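# Open day at the Undar spinning mill

4/15/24

I went to the open day at the old spinning mill in Undar with low expectations, and I had made up my mind on the drive over not to buy anything. I kept to the second part.

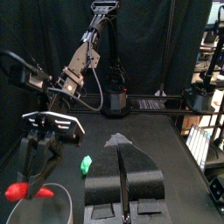 The flyer said "see wool become yarn, start to finish." I've been to enough of these to know that start to finish usually means a bag of raw fleece on a table, a rope across a doorway, and a gift shop. So let me say up front that Undar does run real machines, and that you do get close to a few of them. What you don't get is the start, or the finish.

Parking is in the field across the road. It's free, which the flyer mentions twice. The walk back to the gate takes you along the millrace, and the race is dry. A sign calls it "the heart of the mill" and shows a wheel. There is no wheel. I asked at the gate and was told the wheel is "planned." I asked since when and got a shrug and a paper wristband.

Over the main door there's a stone with 1852 cut into it. The guide leaned on that date pretty hard. Further along the tour it came out that the stone was moved from a different building after a fire, and that most of the brick we were looking at is a lot newer. Nothing wrong with newer brick. I'd just like to hear about it before the speech about the hands that laid these walls.

The tour went in this order: wool store, scouring room, carding, spinning, then the yard.

The wool store was the best smell of the day. Bales stacked to the beams, most of them stenciled with the name of a farm group called Altia. I asked whether the wool was local, because the flyer has a hillside with sheep on it. Some of it is. How much depends on the year, the guide said, and this was not one of the better years. The bales I could read the tags on had come a long way.

Scouring is done somewhere else now. The room is still on the tour, with the long tubs in place and a recording of splashing water. I could have done without the recording. The guide skipped over where the washing happens, and when someone behind me asked, the answer was a contractor, Plattner, who also does the dyeing. So the two steps that use the most water and heat, and that decide what color you end up with, are both off the site. I understand why a small mill would do that. Old drains, rules about runoff, all of it. But "start to finish" is on the wristband as well as the flyer.

Carding was worth the trip. They have one big carding machine running, with a Grelline plate on its side, and it is a wonderful ugly thing. Fleece goes in as clumps and comes off the far end as a web so thin you can see your sleeve through it. The noise is bad. Ear plugs were in a jar by the door, and the jar was empty by the time our group got there. I stuffed my ears with bits of tissue and stayed for longer than I was meant to. The man running the machine didn't give a speech. He pulled a bit of web off with his fingers, showed us where it was uneven, and went back to fix it. I learned more from that than from the guide.

Then spinning, upstairs. The frame has 70 spindles and the guide said it runs every working day. It wasn't running. It had been stopped for the visitors, for safety, and would be started up for a short demonstration at 2. It was not yet noon. I went away, ate, and came back, and the demonstration lasted as long as it takes to tie a shoe. One thread broke, then another, and they shut it off. Nobody explained how you mend a broken end at speed, and I would have paid extra to watch that.

The visitor figures are on a board in the stairwell: 3737 people last year. The board says this proves "a growing hunger for real things." It doesn't give the year before, so who knows what it's growing from.

Lunch was in the yard. Lentil soup, good bread, a price that made me check my change. The coffee came from an urn and tasted like it. There were benches in the sun and I'll admit I sat there a while – the view down the valley is fine, and they didn't build that, but they did put the benches the right way round.

The shop is on the way out and you can't leave without walking through it. Yarn by the skein, blankets, socks, soap in the shape of a sheep. I turned over a few labels. The skeins say "spun at Undar" and I believe them. The socks say "designed at Undar," and that's a different claim. The blankets are lovely and thick and have no claim on them at all. When I asked at the register where they were woven I was given a leaflet about the wheel.

A few practical things, if you're thinking of going:

- Come early and go straight to carding. The room gets packed and the groups are rushed through.
- Bring your own ear plugs.
- The stairs to the spinning floor are steep and there's no other way up. The flyer says "mostly accessible," and I'd call that generous.
- The demonstration time is only posted inside, next to the wristband table.
- Dogs are allowed in the yard but not in the buildings.

Would I send a friend? If the friend likes machines, yes, for the carding room. If they want to know where a sweater comes from, they'd get more from an afternoon on a sheep farm and a phone call to the dye works. The people on the floor know their trade and will tell you the truth if you ask a plain question and wait. The trouble is all in the printed stuff, which promises a whole mill and delivers the middle of one.

There's another open day in September. The guide said the wheel may be in by then. I took a picture of the empty race so I can compare.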